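Progress report to the Dermont small grants desk
Project: Two-arm workbench, Trerberg shared workshop
Prepared by Hwa-young Kang
2020-09-22

We have two arms running on one table! When I wrote to you in June the second arm was still in its box and I was worried about whether the bench could take both of them, so I'm very glad to be sending this one.

Where we are

Both arms are bolted down and powered from the same supply. Dong-hyun Cho rebuilt the mounting plates after the first set flexed (you could see the tip of the gripper wander when the shoulder moved quickly, which drove us both up the wall). The new plates are thicker and the wander is gone as far as we can measure with the tools we have. Each arm has its own emergency stop now, plus one big one by the door that kills everything.

The wrist cameras took longer than planned. We went through four versions of the printed bracket. The first one blocked the last joint from turning all the way, the second cracked at the screw holes, and the third was fine except that you had to take the whole thing apart to reach the camera plug. Version four leaves the plug open at the back and goes on with two screws. We like it a lot. The files are on the workshop drive under "Chae", our name for the control software and everything that hangs off it, and another member has already borrowed them for a project of her own.

Cables are better, though not finished. We leave a generous loop at the joints so nothing pulls tight when the arm folds. I still want to tidy up the thin camera leads before we let visiting groups near the bench.

What we've been doing with it

The task in the grant application was small household hardware, things you would find in a kitchen drawer or a tool box. We started with large, easy objects and have been working down in size. In all we have logged 1,722 attempts since the second arm went live, and 1,189 of them ended with the object where we wanted it. I know that number could be higher. Nearly all the early misses came from the week when the two arms disagreed about where the table was, and I decided to leave them in the count.

Padlocks are the current favorite. They're a great test – heavy for their size, awkward to grip by the shackle, and the key sticks out and catches on things.
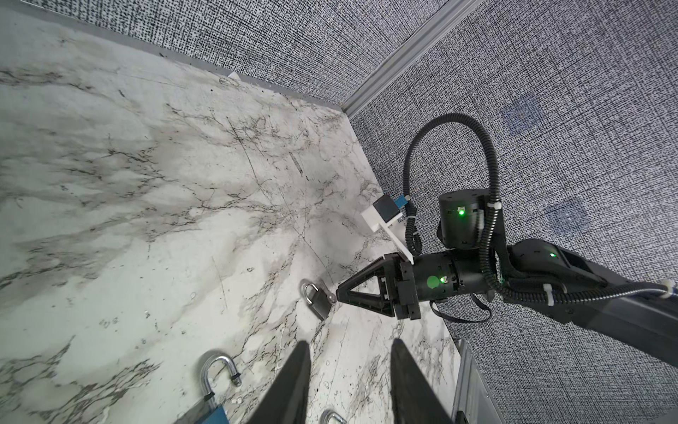

We want one arm to hold the body steady while the other turns the key, and that part is still hard. Holding is fine. Turning goes wrong when the fingers close a little off center and the key twists out of the grip. Dong-hyun is cutting softer pads for the fingertips and I'm rewriting the part of Chae that decides when to stop squeezing. If neither of those does it we will try narrower fingers, which we can print here overnight.

The hard tabletop is another thing we're learning about. Small metal objects slide on it at the lightest touch. I tried a rubber mat for two evenings and everything became much easier, but the application said a bare surface, so the mat is back on the shelf and isn't part of the figures above.

Money and hours

We have used 38 of the 40 bench evenings you paid for. The Wedo order (spare fingers, cable sleeve, a second power brick) came in under the estimate and the difference went into filament. No other changes to the budget. Receipts are in the folder I shared with you last time.

What comes next

First the finger pads, then a proper run of the two-arm key task with the settings frozen, so we can give you a number that means something. I'd also like to write up the mounting plates with drawings, since three people have asked for them. The last two bench evenings are being saved for the open night, and you would be very welcome to come and drive one of the arms yourself.

One request: could we keep the bench space for one more month after the grant ends? The workshop is happy either way but would like it in writing from you.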